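Steltalard cube bookshelf, tall, white

We use cookies to keep your cart working and to count visits. Accept all / Manage settings

Back in stock. Second batch from Zanetti came in bigger than the first, so no wait list for now.

Tall open cube unit, white all over. Open compartments, no doors, no drawers. Meant for a bedroom or a kids room but people put it in hallways, kitchens, wherever. Stands against a wall. Please fix it to the wall, bracket and two screws are in the bag with the cam locks. Wall plugs not included, depends on your wall.

Price 143 dollars. Delivery extra outside the Jedstead area, see checkout. Order code 444 if you call it in.

What goes in it. Books obviously. Folded sweaters. Toys, small baskets, a lamp if the cord reaches. Each board takes a normal row of hardbacks without sagging, don't stack encyclopedias two deep and expect the same. Heavy stuff in the bottom row please.

Small loose things do fine on it too, fruit, balls, whatever ends up there. The boards sit level if the floor does. If the floor doesnt, felt pads under the low side, one or two usually enough. A little handle basket is the quickest way to clear a row, carry it along the shelf and fill as you go.

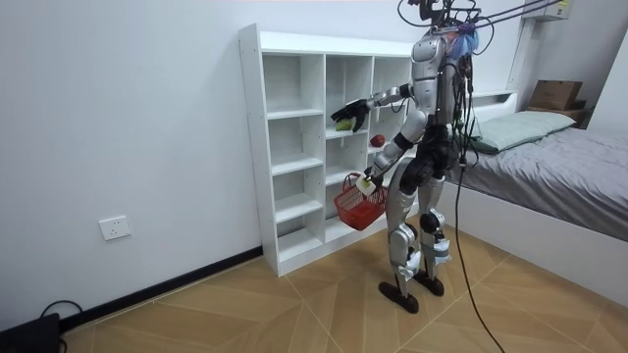
Ariel Manalastas wrote in to say the middle rows are the ones that get used and the top turns into a dumping ground within a week, so she keeps a basket up there and empties it when it's full. She also asked for a version one row shorter. Being looked at, nothing to promise yet.

Assembly. Two people, one evening. One person can do it lying flat on the carpet but standing it up alone is a pain and you'll scuff the paint. Order of work:

Lay out the long sides, holes facing up.
Dowels first, then cams. Don't tighten yet.
Middle boards in before the top.
Square it up, then tighten everything.
Stand it up where its going to live, bracket last.

Sheet in the box has the drawings. Older boxes have step 4 and 5 swapped on the sheet, follow the order here instead.

Cleaning. Damp cloth, bit of dish soap, dry it after. No scouring pads, they leave dull patches on white and you can't get them out. Crayon comes off with a soft eraser most of the time. Fruit left sitting too long will mark any white shelf, wipe it the same day.

Inserts. The Fakum fabric bins fit, slide one in per compartment. Gray and navy in stock, green gone until July. Red isn't coming back, sorry, supplier dropped it. Bins are sold seperately.

Returns. 87 days, unassembled, original box. If a board shows up chipped don't send the whole thing back, email a photo of the chip and the sticker off the box end and we mail the one board. Virgilio Villanueva handles parts, he's quick. Missing hardware same address.

Floor samples. We have 236 boxed and one standing built in the showroom, the built one isn't for sale, people keep asking. Come lean on it if you want to.

Page updated Oct 22, 2025. Prices good while this batch lasts.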